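Washing and Drying Plush Cloths and Throws So the Pile Stays Up

Plush fabric fails in a predictable order. The tips of the pile mat first, then the base yarns stiffen, then the piece stops absorbing or insulating as it did when new. Most of that damage comes from heat and from detergent left in the fibers, and both can be controlled at home with an ordinary washer and a bit of patience.

The notes that follow apply to polyester plush, microfiber and coral fleece. Cotton terry tolerates more heat and is covered separately. Wool and real shearling should not be treated this way at all.

Sorting

Wash plush apart from anything that sheds. One cotton bath towel in the load will leave lint through the whole pile, and polyester holds on to it. Dark socks are nearly as bad. If the piece has a knitted or woven side joined to the plush, check the seam before washing and close any open stitches by hand. A short gap at the seam becomes a long one after a spin cycle.

Turn throws so that the plush side faces in. Fasten zippers and hook-and-loop strips on anything else in the drum. Hook tape does more harm to pile in one cycle than a year of use.

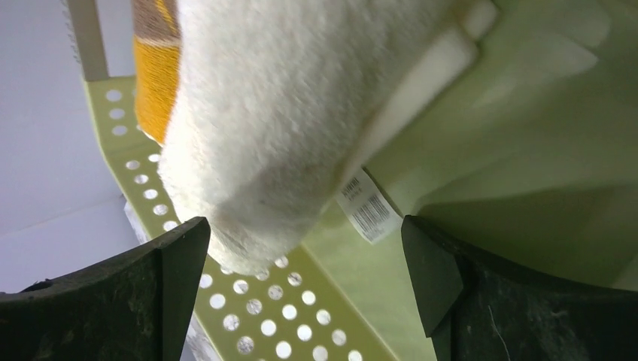
PORKTHORPE, August

A plush piece hung over the rim of a bin will dry, but the fold lies flat against the edge and keeps the crease. For a short wait between washer and line this does no harm. For drying all the way through, use a rail with a round section, or clip a length of pipe insulation over a thin one, and move the fold by a hand's width halfway through.

Water and detergent

Set the washer to cool or warm, never hot. Use half the detergent you would use for cotton, and choose liquid. Powder that has not fully dissolved lodges at the base of the pile and dries there as a grey crust.

Do not use fabric softener. It coats the fiber, lays the pile down and cuts absorbency. If a cloth has already been softened, wash it twice with no product of any kind and add a cup of white vinegar to the rinse. Never combine vinegar with chlorine bleach.

Spin speed matters less than people expect. Up to 1,000 rpm is safe for most polyester plush. Above that, heavy throws take on hard creases that need steam to remove.

Drying

Shake each piece firmly, held by two corners, then by the other two. Hang it in moving air out of direct sun. In my own utility room a medium throw takes 14 hours on the rail with the window open, and 19 with it closed. Yours will differ with the weather and the weight of the cloth.

If you use a tumble dryer, select the no-heat or lowest setting and take the piece out while slightly damp. Polyester tips soften and fuse under high heat. Once fused they feel like fine sandpaper, and brushing will not restore them.

Brushing

Use a soft-bristle brush, dry, on dry cloth. Work against the lie of the pile first, then with it. Wire pet brushes pull loops from the backing and should stay with the pet.

Narayanan Poduval wrote in to say that he brushes while the cloth is still damp. I tried this on two old throws. It gave a better finish on the long-pile one and made no difference on the short — worth doing if the pile is deeper than a fingertip. 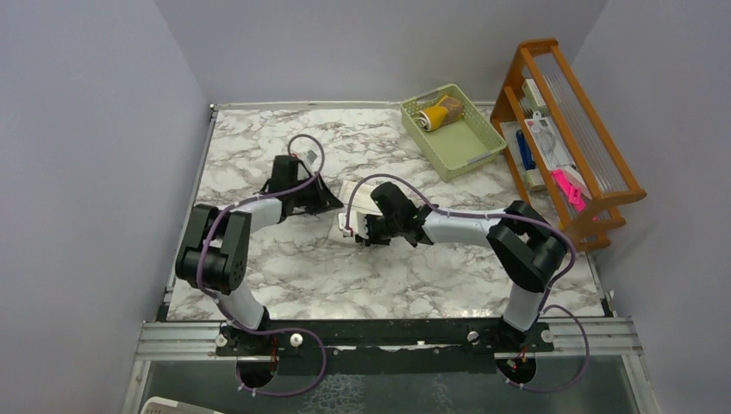
Filed under: SURFACES AND LAUNDRY

Wiping down hard tops with a plush cloth

Marble-look tops show streaks more than plain ones do, mostly near the veining, where the eye is already looking. Fold a clean cloth in four, dampen one face, and wipe in straight overlapping passes from the back edge forward. Turn to a dry face and repeat. Use plain water first, and a drop of dish soap only where there is grease.

On real marble keep vinegar and lemon well away, as acid dulls the polish. Laminate is more forgiving, but water left standing along a joint will swell the board underneath.

Retire a cloth to floor work when it starts to push water along ahead of it. Mine usually reach that point after 60 washes.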